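Can a machine put the recycling out yet?

Jocelyn Lumanlan has the workshop column again this month, and she's been thinking about cans. 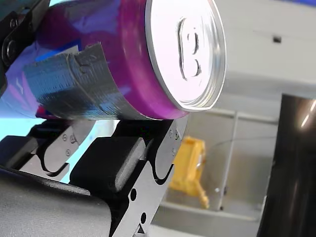
Every October, when the Mendport depot gets busy again, somebody asks me whether we'll have a robot doing the sorting soon, and every October I give a longer answer than they were hoping for. So I'll try to get it down properly this time, and you can all just point people to the newsletter!

Picking things up has come a long way. When I first visited the Flarnow workshop a gripper would happily flatten anything softer than a brick, and now a pair of rubbery pads can take hold of a drink can in a way I'd trust with most of my groceries (not the eggs, not yet). The trouble is everything that comes after. The depot line at Vundwood handles 3000 containers on a good morning, and the two people working it can tell at a glance which have a straw jammed inside, which are half full, and which ones a child has turned into a craft project. They don't even stop chatting while they do it.

The people at Pappas reckon their trial arm managed 16 cans in the time it took me to finish a cup of tea, and I do drink my tea slowly. I was still rather charmed by it, I must say, and I wouldn't mind one at home for the bottles under the sink, provided it could also find the lid of the bin and remember which colour goes out which week.

My guess is that the dull, steady jobs will come first, on a bench with good light and everything arriving one at a time, and the kitchen will be a good while after that. Until then, please keep rinsing your cans, and leave the tabs on.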